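How Does a Robot Know Where Its Own Hand Is?

Close your eyes and touch the tip of your nose. Easy, right? You didn't have to look, and you probably didn't even have to think very hard. Your brain keeps a kind of map of your body, and it has been practicing with that map ever since you were a tiny baby, waving your arms around in your crib and bonking yourself on the forehead. (We all did it!)

A robot arm needs a map, too. It has joints, a bit like your shoulder and elbow and wrist, and it can measure how far each one is bent. From those bends it works out where its hand should be. Scientists call this kind of math kinematics, which you say like this: kin-uh-MAT-iks.

But "should be" is a tricky pair of words. If the map is off by even the width of a pencil, the robot might reach for a cup and grab nothing but air.

Ilgın Taşdemir is a scientist who wanted to find out how good a robot's map really is, and whether the robot could make it better with practice. She named her project Mukosent, and she started it with some of the least fancy supplies you can think of: brown paper and blue painter's tape.

A giant game board

The tape makes a grid, like the squares on a board game or the lines on a street map. Wherever two lines cross, you have a spot that is easy to find and easy to talk about. "Go to the place where this line meets that one" is a much clearer instruction than "go over there a bit," as anyone who has ever helped hang a picture on a wall will tell you!

So the team picks a crossing and tells the arm to go to it. The arm bends its joints and brings its gripper (the robot's word for a hand) down until the tips are just above the paper. Then the people measure how far the tips are from the crossing, write it down, and choose another one.

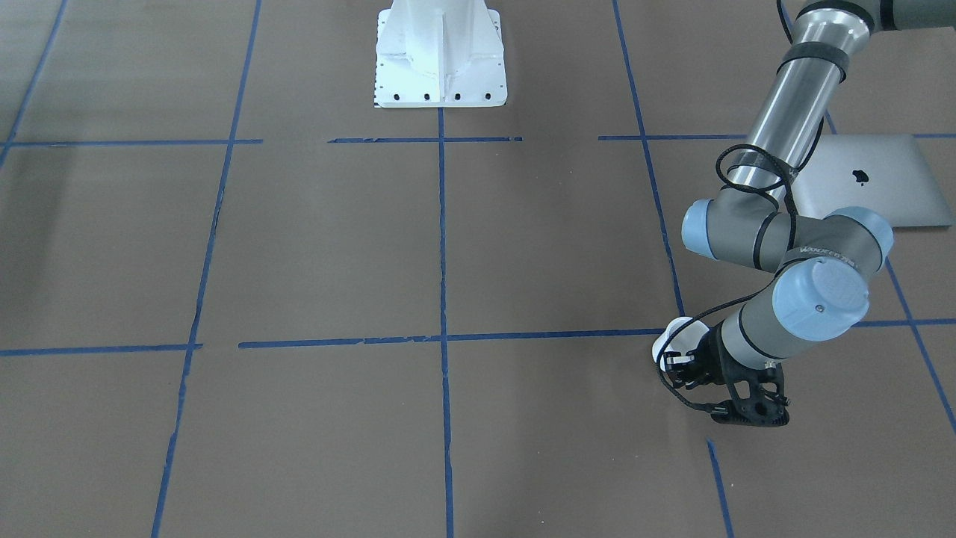

What did they find out?

The team did this 1457 times, which is an awful lot of reaching and an awful lot of writing things down. At first the gripper missed by 51 millimeters on its worst try, and that's longer than most people's thumbs. After the robot used all those measurements to fix its map, its worst miss was only 3 millimeters.

Try it yourself

Make a small grid on the floor with tape, and ask a grown-up first if it's a nice floor. Stand beside it and choose a crossing. Look at it carefully, close your eyes, and reach down with one finger. Measure how far off you were, have a few more tries, and see whether your own map gets any better.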